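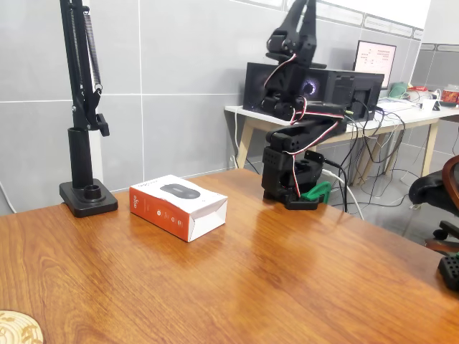
P. Huttunen

Notes for the evening talk, the Asmont to Cillier branch

Start at 7.30. Check the people at the back can hear. Ask for the side lights off but leave the ones over the door.

Opening. Ask who has walked the old line between Rarnstead and the river. Usually a good number have, and most of them think the path is the whole of the railway. It is less than half. The rest is under gardens, a supermarket car park and two farms.

Why it was built. Stone first, milk second, passengers a long way third. The quarry at Cillier was sending everything out by cart, and the road was so bad in winter that the carts stopped for weeks. The quarry owners put up most of the money. Say this early, as people always ask why the station was so far from the village. It was next to the quarry because the quarry paid for it.

Read the bit from the prospectus about "a moderate and regular traffic". Don't read the whole page.

The route. Go slowly here and point at the map on the wall. Asmont junction, the long curve, Rarnstead, the cutting, the river bridge, Cillier. The steepest part is just after Rarnstead at 1 in 70. That doesn't sound like much, but a loaded stone train coming the other way had to be held on the brakes all the way down, and every guard on the line had a view on how to do it.

The bridge. It cost more than the rest of the last mile. The first set of foundations went into gravel and had to be dug out again. Work stopped for most of a year. Mention the letters in the county record office, which are mainly about who should pay the pumping bill — still not settled when the line opened.

Passengers. There were never many. The best month I have found is a March when the Cillier road was flooded, with 373 tickets sold at Rarnstead. In an ordinary month it was nearer 100. The ticket books have gaps, so say so.

Milk. Churns from the farms went on the early train. If the train was late the milk missed the connection at Asmont and the farmers wanted paying for it. There is a whole file of claims. Read two at most. The one about the dog gets a laugh, but leave it out if time is short.

Pause for water. Look at the clock. Should be no later than 8.05.

Decline. Lorries took the milk, then the stone. People tend to blame the closure on one decision in one office, and I used to say the same. Looking at the goods figures, the line had been losing money for a long time before that. In its last full year it carried roughly 3000 tons, and it had been built to carry many times more.

What is left. Rarnstead platform (on private land, please don't climb over the fence). The bridge abutments, best seen in winter. The crossing keeper's cottage, now much extended. A length of rail used as a gatepost on the Cillier road. The goods shed went when the bypass was built.

Questions I usually get:
Was there ever a plan to reopen it? Yes, twice, neither got as far as a survey.
Where did the engine go? Don't know. Probably scrap.
Were there accidents? One runaway wagon, no one hurt. It ended up in the buffer stop at Asmont.

Ask for photographs. I am short of anything showing Cillier station from the road side — copies are fine, and I can scan them and give them back the same evening.

Chairs need stacking before we go.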